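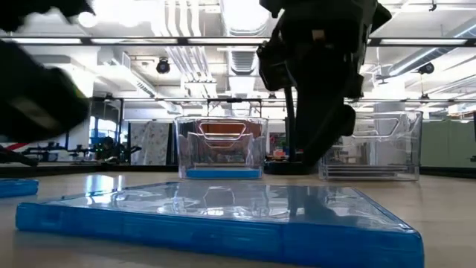 Photo: Zeeshan Hashmi / Fultorcombe Football League

Ladder tie-break and interchange changes for the coming season

The competition rules sub-group met on Thursday and settled three items carried over from last season. All three apply from round one, in every grade from under-15s up. Clubs should replace the relevant pages in their rule folders. The old pages are withdrawn.

1. Percentage

Percentage remains the first tie-break where clubs finish level on premiership points. The formula is unchanged: points for, divided by points against, multiplied by 100. The change is to the treatment of forfeits.

Under the old wording a forfeit was recorded as a 60-point win to the receiving club, with 60 for and nil against. This distorted the ladder in the smaller grades. In reserves last season, Gilani received two forfeits and finished third on percentage, ahead of Grirska, who had played every match on the fixture. Elfriede Steinbach recalculated the reserves ladder with both forfeits removed from the percentage columns and the two clubs swapped places.

From round one, a forfeit earns four premiership points and leaves both percentage columns untouched for the receiving club. The forfeiting club has its season average for points against added to its points against column, calculated at the end of the home-and-away rounds. Where a club forfeits three times in one grade it is removed from that grade's finals, whatever its ladder position.

For reference, the highest points for total in seniors last season was 3,328, against 2,628 for the club in second. Neither figure included a forfeit and neither would be altered by the new rule.

2. Interchange

The cap of 60 rotations per match in seniors and reserves is retained. The method of recording is changed. Both clubs' interchange stewards now sign the same card at each break, and the signed card is the only record accepted in a dispute. Cards kept separately by one club carry no weight.

A rotation is counted when the replacement player crosses the boundary line inside the marked gate. A player leaving under the blood rule is not counted on the way off. The replacement is not counted on the way on, and neither is the return swap, provided it is made directly. If the coach uses the return to bring on a third player, one rotation is recorded. Mudassar Tarar asked for this to be written out in full after the preliminary final, where the two benches finished the third quarter with different totals.

The gate is 15 metres wide and must be marked before the first match of the day. Paint or flat discs are acceptable. Upright cones are not, following the ankle injury at Grirska in June.

Penalties for exceeding the cap are a free kick and 50 metres for the first breach, taken from the centre circle or the spot of the ball, whichever is the greater penalty, and a report to the league for the second.

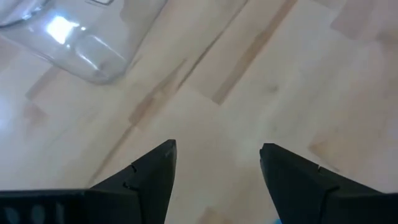
Does a concussion substitute count towards the 60 rotations?
A concussion substitute is outside the cap, provided the trainer has signed the assessment sheet and the player removed takes no further part in the match.

3. Finals eligibility

A player must have played four home-and-away matches for the club, in any grade, to be eligible for finals. A bye does not count as a match. A forfeit received counts for any player named on the lodged team sheet, up to a maximum of one such match per player.

Senior players dropping back to reserves finals must have played more reserves matches than senior matches over the season. The exception for players returning from long-term injury stays in place, but applications now close at 5 pm on the day after round 14. Last season's practice of accepting applications during finals week has ended.

Team sheets

Team sheets go through the Wirkico portal only. The deadline is 8 pm the night before the match, with late changes permitted up to 30 minutes before the first bounce. The emailed spreadsheet is no longer accepted. Clubs yet to set up a second login should do so before the practice matches in March - one login per club was the cause of most late sheets.

The fine for a late sheet is unchanged. Fines not paid by the end of the month following are added to the club's affiliation invoice.

Umpires

Wyn Eynon will run the rules briefing for field and boundary umpires at the Fultorcombe clubrooms in March. Each club is asked to send its interchange steward to the second half of the session, starting at 7.30 pm. Tanveer Durrani has the revised interchange cards and will hand them out on the night.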